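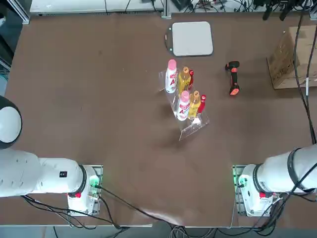

Week 4 notes: Why small towns put their markets where they do

Okay, so last week we left Kuusisto with a river, a ford and a handful of farms, and I promised we'd get to the market. I talk fast in this lecture (sorry in advance) so these notes are a bit fuller than usual.

Start with walking. Before you think about prices or guilds or any of the fun stuff, ask how far a farmer could go with a loaded cart, sell everything and still get home before dark. For the farms in our case study that was a trip of 17 miles, there and back, on a decent road. Mud cuts it down a lot! When I plotted the old tracks on a map, the market ended up very close to where they crossed, and I was so pleased with myself that I showed my neighbor.

Then there's the toll. Whoever owned the bridge took a cut from every cart, and sellers hated it, so a second market grew up on the far bank at Jornlow. It was smaller and scruffier and mostly sold fish. Ritva Hirvonen's chapter (in your reader, the one with the terrible photocopied map) argues that Jornlow was there first and the bridge came later. I don't buy it, but she knows the court records much better than I do, and you should read her before you side with me.

Some sizes to keep in your head. Kuusisto had 2,000 people at the time of the first market charter and 3,000 two generations later. The stall list from the later period has 187 names on it. Look at what they sold — rope, candles, salt, an awful lot of turnips — and ask which of those things a farm could have made at home. The ones it couldn't make are the ones that pulled people into town.

A word on market days. Towns close to each other tried not to clash, and when they did there were lawsuits, long ones. The August fair was a different animal. It ran for over a week, and traders came from far outside the walking circle, so please don't use fair records to work out where the weekly customers lived. Somebody does this in an essay every year.

Heikki Miettinen's short piece on weights and measures is optional, but it's a lovely read and has a great fight over a bushel in it.

For next time: read Hirvonen, pages as marked, and bring a map of a town you know well. Find the oldest market site you can and pencil in the roads that lead to it. We'll start with the ones that don't fit.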